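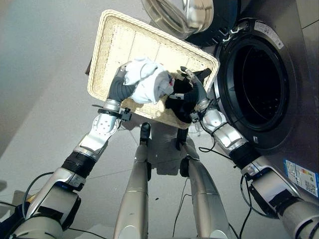 빨래는 세탁기 앞에서 절반이 끝난다

세탁 바구니를 없앤 집이 늘고 있다. 정확히 말하면 깊은 바구니를 치우고 얕은 쟁반을 들인 집이다. 크림색으로 촘촘히 짠 사각 라탄풍 쟁반에 흰 빨래와 검은 옷을 나란히 얹어 드럼세탁기 앞까지 가져간다. 양은 많지 않다. 흰 천 한 뭉치와 검은 옷 하나면 쟁반은 이미 제 몫을 한다.

깊은 바구니의 문제는 바닥이 보이지 않는다는 점이다. 위에 있는 옷은 오늘 벗은 것이고, 아래에 있는 옷은 언제 벗었는지 기억나지 않는다. 양말은 맨 밑에서 뭉치고, 손빨래할 블라우스는 수건 사이에 끼어 함께 돌아간다. 쟁반에는 그런 층이 생기지 않는다. 무엇이 있는지 한눈에 들어오고, 넘치면 바로 흘러내린다. 검은 옷자락이 테두리 밖으로 늘어지기 시작하면 세탁기를 돌릴 때가 된 것이다.

흰옷과 검은 옷, 한 쟁반에 담아도 될까

옮기는 것까지는 괜찮다. 마른 옷끼리 잠깐 닿는다고 색이 옮는 경우는 드물다. 문제는 젖은 상태다. 땀에 젖은 운동복이나 비를 맞은 검은 바지를 흰 셔츠 위에 올려두면 몇 시간 만에 자국이 남을 수 있다. 젖은 옷은 따로 널어 말린 뒤에 쟁반에 올린다.

세탁기 앞에서는 반드시 나눈다. 쟁반의 한쪽은 흰 것, 다른 쪽은 검은 것으로 자리를 정해두면 손이 덜 간다. 먼저 흰 쪽을 드럼에 넣고, 검은 쪽은 쟁반째 선반에 올려 다음 차례를 기다리게 한다. 새로 산 검은 옷은 처음 2회 정도 단독으로 세탁하는 편이 안전하다.

라벨은 쟁반 위에서 확인한다. 드럼 안에 들어간 옷을 다시 꺼내 라벨을 찾는 일은 번거롭고, 대개는 그냥 돌리게 된다. 밝은 곳에서 옷을 펼쳐 물 온도와 건조 표시만 읽어도 실수가 많이 줄어든다. 주머니도 이때 뒤집는다. 휴지 한 장이 검은 옷 전체를 망친다.

뭉친 채로 넣지 않는다

흰 빨래는 구겨진 덩어리로 모이기 쉽다. 이불 커버나 얇은 셔츠가 특히 그렇다. 뭉친 그대로 드럼에 넣으면 안쪽까지 물이 고르게 닿지 않고, 탈수할 때 한쪽으로 쏠려 기계가 멈췄다 돌기를 반복한다. 한 장씩 털어서 넣는다. 시간은 1분도 걸리지 않는다.

검은 옷은 뒤집어서 넣는다. 마찰로 바깥면이 희끗해지는 것을 줄일 수 있다. 지퍼는 잠그고 단추는 푼다. 드럼은 가득 채우지 않고 손을 세워 넣을 만큼의 공간을 위쪽에 남긴다.

문을 닫기 전에 볼 곳, 고무 패킹

드럼세탁기 입구를 두른 검은 고무 패킹은 빨래보다 먼저 더러워진다. 주름 안쪽에 물이 남고, 그 물에 보풀과 머리카락이 붙는다. 세탁을 마칠 때마다 마른 수건으로 아래쪽 주름을 한 번 훑어내고, 문은 열어둔다. 어린아이나 반려동물이 있는 집이라면 문을 열어두는 시간을 지켜볼 수 있을 때로 한정한다.

세제 투입구도 같이 빼둔다. 한 달에 한 번은 미지근한 물에 씻어 말리고, 통세척 코스가 있다면 같은 날 돌린다. 날짜를 따로 정하기 어렵다면 전기요금 고지서가 오는 날로 맞춘다.

제품 전면에 붙은 에너지 라벨은 떼기 전에 사진으로 남겨두는 것이 좋다. 에너지 등급은 나중에 코스를 고르거나 수리를 문의할 때도 다시 찾게 되는 정보다. 바코드가 인쇄된 스티커도 마찬가지다. 오래 두면 열과 습기로 가장자리가 들뜨고 접착제가 남는데, 드라이어의 약한 바람으로 데운 뒤 천천히 당기면 깨끗하게 떨어진다. 스테인리스 표면에는 거친 수세미를 쓰지 않는다.

쟁반 고르기

손잡이보다 테두리를 먼저 본다. 굵게 땋은 테두리는 잡기 편하고, 기울여도 옷이 잘 미끄러지지 않는다. 안쪽 면은 결이 고운 것이 낫다. 거친 짜임에는 니트의 올이 걸린다. 매장에서는 손등으로 안쪽을 한 번 쓸어보면 알 수 있다.

크기는 세탁기 폭을 넘지 않는 것으로 한다. 생활용품 브랜드 프렐루라(Prellura)의 사각 쟁반은 긴 변이 49센티미터로, 좁은 다용도실에서도 다루기 쉽다. 사브턴(Savton)의 제품은 조금 더 얕고 가볍다. 둘 다 천연 소재라면 물에 담가 씻지 말고 솔로 먼지를 턴 뒤 그늘에서 말린다.

젖은 빨래를 꺼낼 때는 쟁반을 쓰지 않는다. 물기가 짜임 사이에 스며 곰팡이가 생긴다. 건조대까지는 플라스틱 대야로 옮기고, 쟁반은 다 마른 옷을 개어 방으로 가져갈 때 다시 꺼낸다.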